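벽지 시공 보조 급구합니다 (초보 가능)

트론노라 인테리어입니다. 3월 현장이 갑자기 겹쳐서 사람이 모자랍니다. 보조 4명, 경력 기공 3명. 빨리 연락주시는 분 먼저 봅니다.

하는 일
풀칠, 재단, 기존 벽지 철거, 자재 나르기, 마무리 청소. 보조분들은 첫 주엔 거의 철거랑 풀칠만 합니다. 천장은 안 시켜요.

현장
카라불루트 게스트하우스 객실하고 복도. 끝나면 바로 일트비 상가로 넘어갑니다. 두 군데 다 나오실 수 있는 분 우대. 한 군데만 되시면 미리 말씀해 주세요. 숙소 없음, 주차 됩니다.
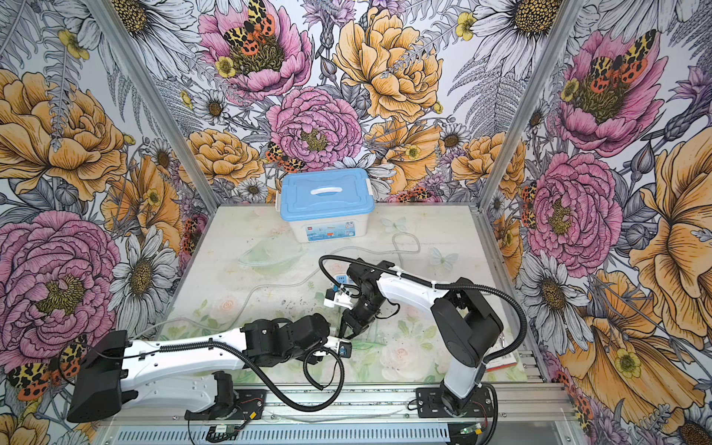
무늬 맞춤 해보신 기공분은 단가 따로 얘기합니다. 요즘 들어오는 주문이 민무늬가 거의 없어요. 큰 꽃무늬, 잎무늬 쪽이 많고 실크지도 있고 합지도 있고. 분홍 작약에 나방 앉아있는 이런 무늬는 이음매에서 조금만 틀어져도 티가 확 나니까 급하게 붙이는 분은 좀 힘듭니다. 천천히 해도 되니 꼼꼼한 분이 좋아요. 모서리 처리도 봅니다. 자신 있는 분은 전에 했던 현장 사진 두세장 같이 보내주세요.

시간
아침 8시 시작, 오후 5시 마침. 일요일 쉽니다. 연장은 하루 최대 2시간이고 수당 나갑니다. 점심 제공. 기간은 16일 잡고있는데 일트비 쪽 일정 따라 며칠 늘어날수 있음.

준비물
작업복, 안전화. 칼이랑 솔은 쓰던 거 있으면 가져오시고 없으면 빌려드립니다. 풀은 트레르쿰 제품 쓰는데 냄새 예민하신 분은 마스크 챙기세요.

급여
보조는 일당, 기공은 경력 보고 협의. 주급으로 드립니다. 밀린 적 없어요.

지원 방법
문자로 이름, 나이, 사는 동네, 경력 유무, 가능한 날짜. 전화는 작업중에 잘 못받습니다. 담당은 도로타 치에실라크(Dorota Cieślak) 실장, 한국말로 편하게 보내시면 되요. 자리 차면 글 내립니다.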